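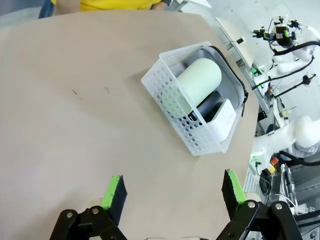

Wrist camera view, left-hand station: white basket with capped cylinder, gripper open.

Home | Service Desk | Tickets | Knowledge Base | Log in

Vovside Automation Support
Ticket: Wrist view segmentation merges basket and contents; planner rejects all grasps
Product: Clullurell perception and planning package
Site: Larkmont laboratory
Opened: May 8, 2020
Assigned to: Despina Furtună
Status: Resolved, monitoring
4 min read

Summary of the fault

The customer reports that the grasp planner returns no valid candidates when the target is a cylinder lying inside the perforated white basket. The same cylinder is grasped without difficulty when placed directly on the tabletop. The planner log contains the message "no collision-free approach" for every attempt. The fault appeared after the site moved to the current release of Clullurell. No mechanical or electrical fault is indicated, and the arm completes its homing and calibration routines normally.

Expected behaviour

The perception node should publish the basket and the cylinder as separate objects. The planner should then treat the basket as an obstacle and the cylinder as the target.

Observed behaviour

The perception node publishes one object covering the whole basket. As the target and the obstacle share a single label, the collision check fails before any approach is tested.

Investigation

Entry 1. The customer was asked to supply the configuration folder, the planner log and a recording of the wrist camera stream. All were received in good order. The fault was reproduced at Vovside by replaying the recording against the same release, with 20 attempts and 20 rejections.

Entry 2. Camera calibration was checked first. The projected positions of the two fingertips agree with the green pads in the wrist view. Calibration was therefore ruled out and the customer was advised not to repeat it.

Entry 3. The finger mask was examined. The mask removes the gripper from each view before segmentation. It covers both fingers and the linkages below them correctly. There are, however, small pale items on the table just behind the fingers, and the mask hides part of each. The remaining parts are published as very small objects. This does not cause the rejection, but it adds needless entries to the obstacle list. The customer may wish to move these items away from the gripper's side of the table.

Entry 4. The segmentation output was viewed with the Chiriac overlay tool. The basket wall is pierced with rows of small round holes, and the depth values across those rows are noisy. The hole-filling filter smooths them over and, in doing so, joins the wall to whatever lies behind it. In the supplied recording the white card standing by the dark part of the cylinder and the grey pouch beneath it give the filter further surfaces to connect. The pale green cap is the only part that separates cleanly, and it is then discarded as too small to be a target.

Entry 5. The release notes were compared with the earlier version. The default value of fill_radius was raised from 4 to 20 in the current release. The customer's configuration does not set this value, so the new default was applied without notice to the operator.

Entry 6. A second matter was noted in passing. The thin brown marks on the beige tabletop are occasionally reported as edges by the plane detector. They have no height and are removed at the next stage. No action is required.

Corrective action

The customer was instructed as follows:

1. Stop the planner and leave the perception node running.
2. Open the station configuration and add fill_radius: 4 under the depth filter section.
3. Set min_target_points to 40.
4. Restart the perception node, then the planner.
5. Confirm in the overlay that the basket and the cylinder carry different labels before enabling motion.

The workspace limits should also be reviewed at this stage. The white robot arms and their cables lie beyond the curved edge of the table, and the planning volume in the supplied configuration extends past that edge. It is recommended that the limit be brought back to the tabletop. A corrected file has been attached to the ticket.

Result

With the revised settings, 100 attempts were replayed against the original recording and the planner returned at least one valid approach in each. The customer has since confirmed separate labels on the live station. Motion trials at Larkmont are at the discretion of the site and have not been reported to this desk – the ticket will remain in monitoring until they are.

Outstanding items

The default value of fill_radius has been referred to the Clullurell maintainers, with a request that any station lacking an explicit setting should raise a warning at start-up. A change is planned for the November release. Stations which already set the value themselves are not affected.

Replies to this ticket should be addressed to Despina Furtună through the service desk.

4 comments | 20 views | 0 shares

Previous ticket | Next ticket | Back to list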